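Troson Weekly > Opinion > Work & Machines

Print this article | E-mail this to a friend

The towel table

July 2021
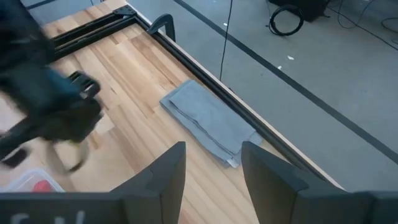 A folded gray towel lying just beyond the fingers of one arm, with the second arm on the move. Butcher-block top, black rails.

I've folded towels for a living, on and off, for most of my adult life. Hotels first, then a nursing home, and for a long stretch now the big linen plant out on the Gritulon road, where we send out hotel and gym laundry by the truckload. So when management announced in February that we were getting arms to fold hand towels, I had opinions before the crate was even open. I had opinions in the parking lot! I'd like to think they've gotten better since then, and that's what I'm going to try to set down here.

The first thing to know is that folding is the part of the plant everybody thinks is simple. Washing has been done by machine for generations. The big flatwork ironers eat a king sheet and spit it out pressed and folded, and have since before I was hired. But small pieces, the hand towels and washcloths and those odd-sized gym towels that come in every shade of gray, have always been ours. You grab one, you give it a snap, you find the corners without looking, and it's done while you're talking about your sister's divorce. On a decent shift I'll do 688 of them and couldn't tell you a thing about a single one.

A machine has a terrible time with that. A towel has no shape until you give it one. It comes out of the dryer in a lump, and the lump is different every time. I must have explained this to my husband ten times at dinner, very pleased with myself, as proof that I'd be folding until I retired.

Well, they fold now. They're slow about it, and they'll fuss over a corner in a way that makes you want to reach in and smack their wrist, but you leave them be and there's a stack at the end. Some of the stacks are even pretty. The tag sticks out where I'd have tucked it under, and I have been told (twice!) that the customer doesn't care about the tag. I care about the tag.

My complaint isn't that the towels are bad, then, and I'm not writing to say the machines should go back in the truck. My wrists are sixty percent scar tissue and ibuprofen. If something wants to take the hand towels off me at the end of a long week, I'm not going to throw my body across the table to stop it. What I want to talk about is everything around the towels.

Take the talking. The old folding line was two long tables facing each other, and you stood across from somebody for eight hours. I learned to make pierogi across that table. I learned which dentist to stay away from, I learned how to dispute a hospital bill, and I talked a girl half my age out of marrying a man who'd never once picked her up on time. Now a couple of those spots belong to the arms, and you can't stand across from an arm. The people who are left got spread out, one here to feed it, one over there to check stacks, and the fans are loud enough that you'd have to yell. So we don't yell. We put in our earbuds. I've heard more podcasts this summer than in my whole life before it, and I couldn't tell you the name of the newest woman on the dock.

Did anybody plan that? I don't believe so. I think somebody drew a floor plan with safe distances on it, and the distances were right, and the conversation just wasn't on the drawing.

Then there's the matter of who teaches what. When the arms came in, a few of us were asked to show how we do it. Slowly, over and over, in good light. I was flattered, I'll admit that! Thirty years of people saying "it's only folding," and suddenly folks with laptops wanted to know why I start with the left corner. (I don't know why. I had to watch my own hands to find out that I do.) I did it for 36 shifts, at my regular rate. It was a nice change, and I got to sit down for part of it.

But I keep chewing on it. If a plumber teaches a class, he's paid as a teacher. If I train a new hire on the ironer, I get a trainer's bump, sixty cents an hour, it's in the handbook. For showing a machine how to do a piece of my job I got my regular check and a very sincere thank-you. I brought this up at the spring meeting and the answer was that it wasn't training, it was "support." I've been turning that word over ever since. Seems to me that if the thing couldn't fold before and can now, somebody got trained.

My neighbor works over at Mägi, the bakery supply place, and they put in machines for boxing at about the time we got ours. She says they did one thing right, which was to ask the packers where the machines ought to go before they bolted anything down. The packers kept their own bench by the window and kept it together. It's a small thing and it cost them next to nothing. She still knows everybody's kids' names.

Zetov, the uniform outfit across the river, went the other way and let the night crew dwindle. They didn't lay anyone off, they'll tell you that, and it's true as far as it goes. People left and weren't replaced. I know two of the ones who left. When a manager says "no layoffs," I've learned to ask how many are going to be on the schedule next year, and then I ask again if I get a speech for an answer.

At our place nobody's been let go either, so far. I do quality checks now three days out of five. It's easier on my body and harder on my head. You wouldn't think looking at towels was tiring, but folding let my mind wander off and go fishing, and checking doesn't. I come home with sore eyes where I used to come home with sore hands. My supervisor counts it as a promotion. I'd count it as one too if the pay had moved.

What would I ask for, if anyone's asking? Pay the trainer's rate for training, whatever is being trained. Put the schedule numbers in writing. And give us back one long table, with people on both sides of it, even if it only runs half the day. The gym towels could go there. They're a pain for everybody, machines included, and there's enough of them to keep four women talking until Christmas.

I'll bring the pierogi.

Filed under: Opinion, Jobs, Laundry & Linen, Letters from the Floor

Print this article | E-mail this to a friend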